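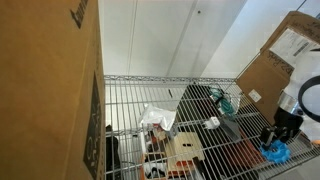
ワイヤー棚に置いた段ボール箱

収納の手引き　ワイヤー棚における箱・小物の保管について
ゲセン生活用品相談室　2006年1月12日

金属製のワイヤー棚は通気性に優れ、台所の食品庫、納戸、作業場のいずれにも適しています。一方、棚面が格子状であるため、小さな物が落ちる、箱の底に線の跡がつくといったご相談が寄せられます。以下に、日常の使用における留意点をまとめました。

設置と荷重
棚板の高さは、収める箱の高さに15ミリ以上の余裕を加えて決めてください。重量のある箱は下段に置き、上段には軽い物を配します。耐荷重は製品ごとに異なりますので、必ず取扱説明書の数値に従ってください。四隅の脚は水平を確認し、がたつきがある場合は調整脚で補正します。

段ボール箱の扱い
段ボールは湿気を吸いやすく、長期の保管には必ずしも向きません。食品庫では、届いた箱から中身を出し、ふた付きの容器に移すことをお勧めします。箱のまま保管する場合は、壁から少し離して置き、内容と収納した月を側面に太い油性ペンで記入してください。古い配送ラベルは、内容の表示と紛らわしいときは剥がすか、上から白紙を貼ります。梅雨に入る6月には一度すべての箱を下ろし、底面の湿りと虫の有無を点検します。

小物の落下防止
ねじ、計量スプーン、瓶のふたなどは、浅い箱や盆にまとめて置きます。

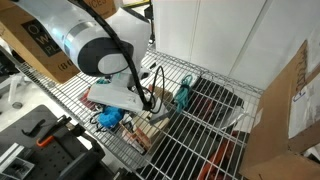 木箱を用いる場合は、底にフェルトを貼ると棚の線で傷がつきにくくなります。棚面全体を平らにしたいときは、厚手の樹脂シートを棚の内寸に合わせて切り、敷き込みます。当相談室で試したヴリレン社のシートは、はさみで切ることができ、角を丸く落とすと反り上がりが抑えられました。液体の容器の下には、別に受け皿を置いてください。

清掃
ほこりは線に沿って乾いた布で拭き取ります。油汚れには、薄めた中性洗剤を含ませた布を用い、水拭きののち乾拭きをします。研磨剤入りの洗剤や金属たわしは、めっきを傷めますので使用しないでください。継ぎ目に赤さびが見られる場合は、早めに柔らかい布とさび取り剤で処置し、水分を残さないようにします。

なお、棚を移動する際は、荷をすべて下ろし、二人で支柱を持って行ってください。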